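Writing rules for the bag task

The bin liner has been on our list since February and it is the task with the most pages in the collection protocol. I rewrote section 4 last week, mostly to replace advice with rules that can be checked. Notes here for anyone maintaining a similar document.

The old text said to "open the bag naturally and fit it to the bin." Two operators can follow that sentence and produce data with almost nothing in common. One grips the hem, the other grabs a handful from the middle of the sheet. Both episodes get marked as successful. A policy trained on the mix has to average over contact points that were never meant to be equivalent, and thin film does not forgive averaging.

The current version of the rules, as merged into the Sirkora handbook:

4.1 One bin and one bag type per session. Changing either starts a new session.

4.2 Grip on a fold or a gathered corner. A single layer of film is allowed only if the fingers close fully on it before any pull.

4.3 Close before moving. The fingers must be shut for at least 6 video samples before the wrist translates. This is the rule that gets broken most.

4.4 With two grippers, only one changes its grip at a time. The other holds.

4.5 Fingers of the operator stay on the handle. If a bare hand touches the film, the episode is discarded, including the good part.

4.6 The bin stays on the table. Steadying it with a gripper is permitted; steadying it with a knee is not. (This was added after review.)

4.7 Cables from the handle must hang free of the bin and the bag for the whole episode.
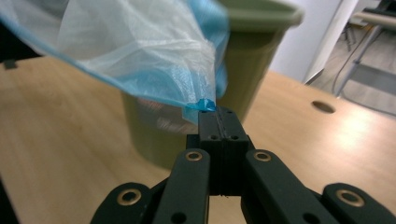
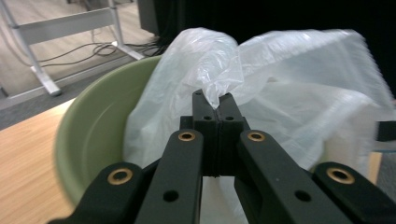
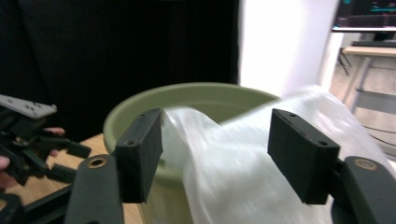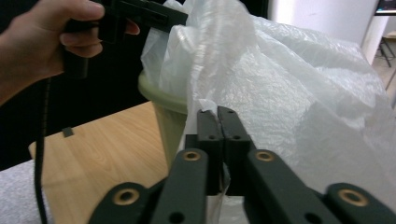

Bag and bin, seen from the gripper. Fingers open in the third picture, closed on the film in the others.

Rule 4.3 deserves a longer note. Ngaio Costigan argued for a force threshold in place of a sample count, and in principle she is right. We do not have force sensing on the handles, so a threshold would be a rule that no reviewer can apply. A sample count can be checked by a script. Ours reads the finger width and the wrist pose and flags any translation that starts early. It took an afternoon to write and it has settled most of the disagreements between reviewers.

The script was run over the existing set of 3000 episodes. It flagged 600. Randa Sleiman reviewed a sample of 72 by eye and agreed with the flag in over 60 of them. The remainder were cases where the bag slid during closing and the operator followed it, a behavior we may want to keep. For now they carry a separate tag and stay out of the training split.

Rule 4.5 is the expensive one. Film sticks to itself, and the obvious remedy is to separate the layers with a thumb. Under the old text people did this off camera and resumed, which left a jump in the bag state in the middle of an episode. The rule now requires a restart. Throughput drops. I have not found a cheaper wording that survives contact with a tired operator.

Two items are still open. The first is lighting. Translucent film picks up whatever is behind it, and Pirneck and Tawhiri, our two stations, have different backgrounds. I would like to specify the background — or at least record it as a field — before we merge the sets. The second is the definition of done. At present an episode ends when the bag covers the rim all the way around, as judged by the operator. A reviewer looking from one side cannot confirm that. A final pass of the gripper over the far side of the rim would fix it, at the cost of teaching the policy a motion that serves only the reviewer.

Section 5, towels, is next. It still contains the word "neatly" in four places.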